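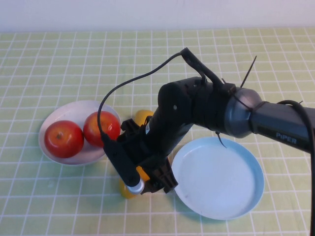
Two apples in the white dish, blue plate free, green squared cloth.

Whitlock Fruit and Table List: message archive
Subject: Re: Fruit on the table, one dish or two?

Hello all,

Replying to the question from last night, quoted in full because it came through to half the list with no text in it.

> We have a kitchen table which also has to do for homework and the
> ironing. I have always kept all our fruit in one big bowl in the
> middle. By the end of the week the bottom layer is bruised and
> the bananas have gone over. In November I bought three bowls from
> the Hineline seconds shelf, thinking I would split things up, but
> now there is no room to eat. I have put two of them away again.
>
> Does anyone keep fruit on plates instead? Do the apples roll off?
> And does it matter what is next to what? I was told years ago that
> apples should be kept away from everything else but I don't know
> if that is true or just something my aunt said.
>
> Also, what do people put under it all? Our table marks very easily.

Your aunt was right, up to a point. Apples give off ethylene as they ripen, and that brings other fruit on faster. Bananas, pears and avocados are the ones where you will notice it most. If you want a hard avocado to soften, put it in with the apples. If you want your bananas to last, keep them somewhere else, ideally on a hook. In an open room the effect is a good deal weaker than in a closed bag or a deep bowl, so two dishes on the same table is a fair compromise.

We gave up the big bowl a while ago and went over to two dishes. One is a shallow white thing, a bit pinkish, somewhere between a bowl and a plate, with a raised rim. Apples go in that. The rim is enough to stop them rolling, even when the dish gets knocked. The other is a flat round plate in pale blue with only a low rim, and the yellow fruit goes on that when it is not lying on the cloth.

I would not put apples on the flat one. I tried it and they went on the floor when somebody leaned on the table.

The main thing with shallow dishes is that you see all of it. Nothing sits underneath for a fortnight. You can turn an apple over as you pass and find the soft spot before it spreads. The drawback is that you can't put out much at a time. Ours holds enough for a day or two, and the rest lives in the bottom of the fridge, where apples keep far better anyway. Lemons too, if you have them. I top up the dish in the evening when I clear the tea things.

On washing: I wash fruit when it is going to be eaten and not before it goes in the dish. If you do wash it all first, dry it properly, especially round the stalk, where water sits.

On bruising: one layer only, and put them in by hand. I used to tip them out of the bag.

As for the table, we use a cloth with a white grid on pale lime green. It came off a roll at the Tavonora market and I cut it 40 cm longer than the table so that it hangs down a bit at each end. The squares were no part of the plan but they are handy for cutting a straight edge. Any cloth will stop a dish scratching the wood. If yours marks from heat or wet as well, put a felt underlay beneath, the heavy sort. Mine is 400 grams to the square metre and does not ruck up. A thin one will, and then the dishes sit crooked.

I would get one of your Hineline bowls back out if it is the shallow size. If they are the deep ones, use them for onions and find a plate with a rim. It need not match anything.

One question of my own. Has anyone tried the Wumura keeping apple past the winter without it going woolly? I was given a bag and they are sound so far, but rather tough in the skin. I don't want to cook the lot if they will improve.

Regards,
List member, Whitlock

Comments (3)

The felt is good advice. We had a plastic sheet under ours and it stuck to the varnish in the summer. It took me most of an afternoon to get it off.

Wumuras want wrapping in newspaper, one by one, in a cold shed. Mine were fine to eat well into spring, skins still tough. Peel them.

Does the green cloth wash? I have seen the same sort of squares in blue but the label had come off and the man on the stall didn't know.

Last updated: November

Contact the list owner | Copyright remains with the authors of messages | Back to top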